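Accueil | Sciences | Nature | Histoire | Comment ça marche | Le coin des parents
Imprimer | Envoyer par e-mail

Pourquoi le robot a-t-il lâché la tasse ?

14/1/19

Une pince de robot, c'est un peu une main qui n'aurait que deux doigts. Elle s'ouvre, elle se ferme, et entre les deux elle doit tenir un objet sans l'écraser ni le faire tomber. Pour toi, c'est facile. Ta peau sent si le verre glisse, et tu serres un peu plus fort sans même y penser. Beaucoup de pinces n'ont pas de peau qui sent. Elles font ce que leur programme demande.

À l'atelier Holter, on apprend à des robots à ranger un bureau. Au mois de juin, l'un d'eux, qui s'appelle Flikis, a eu une panne. Il devait prendre une tasse, la soulever et la poser plus loin. Il l'avait déjà fait 264 fois sans problème. La fois suivante, les doigts se sont ouverts en plein mouvement. La tasse est tombée par terre et s'est cassée. Personne n'a été blessé, mais Kelly Haworth, qui dirige les essais, a tout arrêté avec le gros bouton rouge.

Que s'était-il passé ?

Pour le savoir, il a fallu lire le journal du robot. C'est une longue liste où la machine note tout ce qu'elle fait, dans l'ordre. À la ligne 1109, on a trouvé un trou : pendant un petit moment, la pince n'avait plus reçu aucun message de l'ordinateur. Un câble, plié trop souvent au même endroit, s'était abîmé à l'intérieur. De l'extérieur, on ne voyait rien.

Une pince qui ne reçoit plus de message doit quand même faire quelque chose. Celle-ci était réglée pour s'ouvrir. Ce réglage peut être utile : si un doigt est coincé, il est libéré tout de suite. Mais quand la pince porte un objet en l'air, l'objet tombe. Un objet lourd peut faire mal à un pied.

L'équipe a changé le câble et le réglage. Maintenant, si les messages s'arrêtent, la pince reste comme elle est, sans serrer davantage, et le bras ne bouge plus. Un adulte vient ensuite ouvrir les doigts à la main. Puis on a recommencé les essais avec des objets qui ne se cassent pas facilement et qui ont des formes différentes. Une souris d'ordinateur, par exemple, a le dos arrondi. Il faut la prendre bien droite entre les deux doigts plats, sinon elle peut tourner ou glisser.
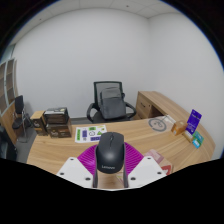
Jordan Haworth

Avant de remettre Flikis au travail, on lui a fait faire 379 essais. Pendant 18 d'entre eux, on a débranché le câble exprès pour vérifier que la pince restait bien fermée. Elle l'est restée à chaque fois.

Si tu visites un atelier où il y a des robots, reste derrière la ligne peinte au sol. Ne mets jamais la main sous un objet porté par une pince, et ne touche pas aux doigts, même quand le robot a l'air de dormir. Il attend peut-être seulement le message suivant.

Les mots difficiles
Le journal : la liste de tout ce que la machine a fait.
Un réglage : ce qu'on choisit à l'avance pour dire à une machine comment se comporter.

Classé dans : Comment ça marche > Robots et machines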